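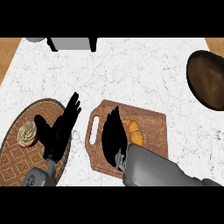 Two robot arms at a white marble countertop. Computer-generated illustration.

Cirau court keeps five labor activists in custody until the next hearing

The district court in Cirau has decided to keep in custody five members of the workers' association at the Drosetti bottling plant, who were arrested in April after a gathering in front of the factory gate. The decision was announced in a closed session in the morning, and the families learned about it only in the afternoon, when one of the defense lawyers came out to speak with them.

According to the Piątek Legal Aid Office, which represents three of the five, the court refused the request for release on bail without giving a written explanation. The office has asked for the text of the decision two times and has not received it until now. Without this text, the lawyers say, they can not prepare a full appeal.

The five are accused of "disturbing public order" and "taking part in an assembly without permission." The first charge can bring a prison sentence. The second one is normally punished with a fine, and the lawyers have asked that it should be separated from the case and closed. The prosecutor did not agree with this.

The gathering took place at the change of the morning shift. Around 200 workers stood on the sidewalk near the main gate of the plant and asked for the payment of delayed wages and for the return of the night bus to the outer districts of the town. The association says that it had informed the municipality by letter and that it holds the stamped copy of this letter. The municipality says that the letter was a notice and was not an application, so no permission could be given on the basis of it.

The police came before the end of the shift change and asked the people to leave. Most of them did. Three members of the association were arrested on the spot, and the other two were taken from their homes the same evening. The families of these two say that the officers did not show a warrant, but that a paper was brought to them later at the police station. A phone and a notebook with the membership list were taken from one of the homes and have not been returned.

After the first questioning, all five were moved to the detention center in Plesex, two hours by road from Cirau. For the families this is a serious difficulty. There is one direct bus per day, and it arrives after the registration of visitors is closed, so those who have no car must travel the evening before and find a place to sleep. Requests to transfer the detainees to the smaller facility in Cirau were rejected with the reason that there is no free place there.

Visits are allowed for close relatives only, through glass, and phone calls are limited to one in a week. One of the detainees, who takes medicine for high blood pressure, was without it during the first days. The family brought the medicine to the gate, but it was not accepted because the package had been opened at the pharmacy. The legal aid office says that the problem was solved after a written complaint to the head of the center, and that the detainee now receives the medicine from the medical unit. The office has asked also for an examination by a doctor from outside, and this request is still without an answer.

The administration of the detention center did not reply to questions about the conditions. A short note on the information board at its entrance says that the visiting hours are under review.

Meanwhile, the situation in the plant remains tense. The association reports that a part of the delayed wages was paid soon after the arrests, but that the overtime for the winter months is still missing. Several workers have told the association that they were called one by one to the personnel department and asked if they had been at the gate. Two of them were moved to another shift afterwards. Drosetti said in a written answer that changes of shift are an ordinary matter of production and that the company "is not a party in the criminal case." It did not comment on the overtime.

A petition asking for the release of the five has been signed by 2,000 people, among them many who do not work at the plant. It was handed in at the reception desk of the court, where it received a number and was added to the file. A petition has no legal force in this procedure, but the defense wants to use it as support for the argument that the accused have strong ties to the town and will not run away.

The same argument was already made at the hearing. The lawyers presented rental contracts, school certificates of the children and letters from neighbors. All five have permanent addresses in Cirau and none of them has a previous conviction. The prosecutor answered that there is a risk that they could influence witnesses, as most of the witnesses are their colleagues from the plant. The list of the witnesses has not been given to the defense.

The next hearing is expected in the coming weeks, but no day has been set. The defense will ask that it is open to the public - the previous session was closed because of the size of the room, as the court clerk explained to the relatives in the corridor. The bigger courtroom on the ground floor is under repair.

The Piątek Legal Aid Office says that it will file its appeal against the detention with or without the written decision, before the legal period for this ends.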